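Passwords, routers and the drawer of old phones: keeping a household tidy online

Most homes now contain more things with a login than things with a plug, and a fair few that insist on both. The kettle wants an account. The doorbell wants an account and your date of birth. What follows is the list we use at home, built up over several years of getting it wrong, and it should see a normal household through an afternoon of online housekeeping.

Start with the email

Your main email account is the front door key. Anyone who gets into it can reset the password on nearly everything else you own, so give it a long password that you use nowhere else. Three unrelated words and a bit of punctuation will do nicely. Your dog's name with a 1 on the end will not, particularly if the dog has its own page.

Turn on two-step sign-in while you are there. You will be offered a set of backup codes, and you will be tempted to save them in the same email account you are trying to protect. Print them and put them with the passports.

The notebook question

People get very stern about writing passwords down. I keep mine in a password manager, but a notebook in a kitchen drawer is a perfectly decent system for someone who won't use one. A burglar in Gostmont is after the car keys. Just don't write PASSWORDS on the cover, and don't keep it in the laptop bag.

If you do go for a password manager, move things over a few at a time, starting with the bank and the email. I tried to do all 200 of mine in one evening and by ten o'clock had locked myself out of the library.

The box with the lights on

The router usually lives behind the telly in a nest of dust, and it has two passwords. One gets you on to the wi-fi. The other gets you into the settings, and on older boxes it may well still be the word "admin". Change it. The instructions are normally on a sticker underneath, in type designed for ants.

While you are in the settings, look for:

Updates. Set them to automatic if the box allows it.
Guest network. Switch it on and give visitors that password, along with the light bulbs, the speaker and anything else that has no business talking to your laptop.
Network name. Change it to something dull. Ours was Herath Upstairs Flat for years, which told the whole street which door to knock on.
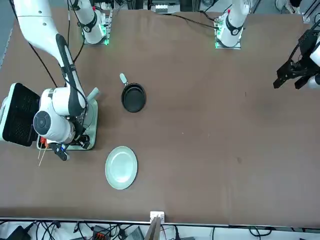
White arm, mint-green tray, brown tabletop.

Messages that want you to hurry

The parcel text is still the classic. Your delivery from Bekwood could not be completed, please pay a small fee within the hour. Bekwood may be a shop you have used or one you have never heard of; the message goes out either way, and in December everybody is waiting for something.

Don't tap the link. Open the shop's own app, or type the address in yourself, and look at the order there. If there is a problem it will be waiting for you, and so will the queue for customer services.

Phone calls deserve the same treatment. If somebody rings from "the bank" and sounds worried about your money, hang up, make a cup of tea and ring back on the number printed on your card. A real bank will cope with being hung up on. We also have a family code word for the "Mum, I've lost my phone" messages. It is a vegetable, and it gets changed whenever a teenager says it aloud in a café.

Old phones and tablets

Every house has the drawer. Before anything leaves it:

Charge it, which means finding the right cable, so allow an hour.
Copy off the photos and check that they open on something else.
Sign out of every account, then do a full factory reset from the settings menu.
Take out the SIM and any memory card.

Ours went to the recycling counter at Rindero in one carrier bag, minus a phone that still had about 100 holiday pictures on it and was sent back to the drawer.

Backups

Keep 3 copies of anything you would cry over: one on the computer, one on a plug-in drive, one somewhere outside the house or in online storage. Unplug the drive when the copying has finished. Then open a file from it now and again to see that it works. I do mine when the clocks change, straight after failing to set the oven.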